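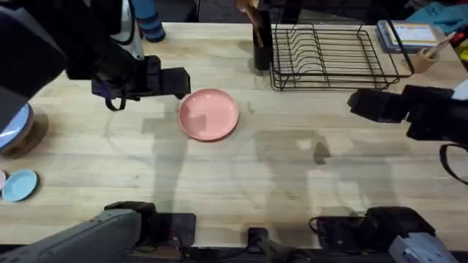
Uvuritz opens free password help desk for small businesses and clubs in Pronenholm

FOR RELEASE IN JUNE

Uvuritz, the online security firm based in Pronenholm, is very pleased to announce a free help desk for small businesses, clubs and community groups that would like to get their passwords in order but have never quite known where to begin. The service is called Clarnow, it opens this month, and it will be run from the firm's own offices above the old Nieminen bakery, where the kettle is always on and visitors are welcome to bring a laptop, a phone or simply a worried expression.

The idea came out of a long winter of telephone calls. Uvuritz mostly looks after larger customers, but its staff kept hearing from the people next door, so to speak: a hairdresser whose booking account had been taken over, a choir whose mailing list was being used to send out fake invoices, a garage that had been using the same password for its email, its bank and its parts supplier for longer than anybody could remember. None of them had done anything very unusual. They had all been busy, and the password had been easy to type.

"We found ourselves giving the same advice over and over, often at ten to six with our coats on," said Priya Wojcik, who leads the Clarnow project. "I don't mind that at all, I rather like it, but it seemed a shame that only the people who happened to have our number were getting the help. So we thought, let's put a proper desk out, let's put some proper hours against it, and let's ask everybody in."

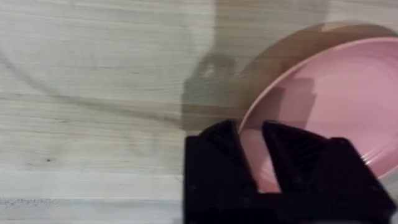 A pink plate on a pale wooden table.

Each group that signs up will be given a sitting of 45 minutes with a member of the Uvuritz team. Together they will go through the accounts the group relies on, look for passwords that are used in more than one place, set up a password manager if one is wanted, and turn on two-step sign-in for email and banking first of all. Everyone goes home with a printed sheet of what was done and what is left to do (no passwords are written on it, of course!), and there is a follow-up call a few weeks later to see how things are getting on.

There are 200 places in the first round, and they are open to any business with 21 staff or fewer, as well as to clubs, charities and places of worship of any size. Nothing is sold at the desk and there is no need to be a Uvuritz customer, now or later.

A small trial in the spring helped to shape the service. The team looked through 970 accounts belonging to shops and societies in the town, with the owners sitting beside them throughout, and 700 of those accounts shared a password with at least one other. Several groups were also still letting former members sign in, in most cases simply from having forgotten that they could. 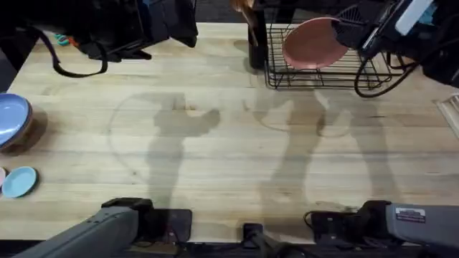
What the trial taught the team

Eero Karppinen, who carried out most of the trial sittings, said that the technical side had been the easy part. "Changing a password takes a minute. Finding out who set the account up in the first place, and which email address they used, and whether they have since moved to the coast, that can take up your whole morning. We now ask people to have a little think about it before they come, and it has made the sittings much jollier for everyone."

For that reason, groups are asked to bring a list of the services they use, the name of the person who looks after each one, and the phone that receives any sign-in codes. Those who cannot manage a list should come anyway, and one will be made over a cup of tea.

The desk will be open from 9.30 in the morning until 4 in the afternoon, with a later session until 7 for shopkeepers who cannot get away during the day. Step-free access is through the yard at the back. Sittings in Finnish and Polish can be arranged if the team is told beforehand.

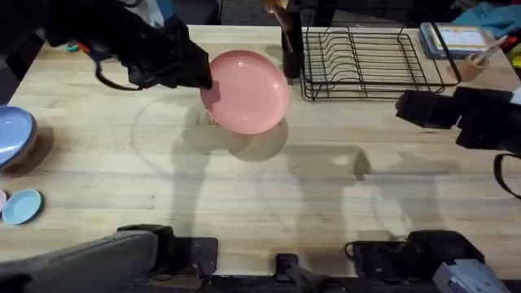 Uvuritz News, Issue 21, page 2

Places can be booked by calling in at the office or by ringing the main Uvuritz switchboard and asking for Clarnow. Anyone who believes an account has been broken into is asked not to wait for a booking, and to ring straight away so that somebody can talk them through the first steps.

A second round is planned for the autumn, and Priya Wojcik would be glad to hear from village halls and libraries outside Pronenholm that could lend a room for the day.

About Uvuritz

Uvuritz provides security monitoring, staff training and incident response to organisations in Pronenholm and the surrounding district.

Press contact: Eero Karppinen, Clarnow project, Uvuritz, Pronenholm. Interviews with the team are available on request.

ENDS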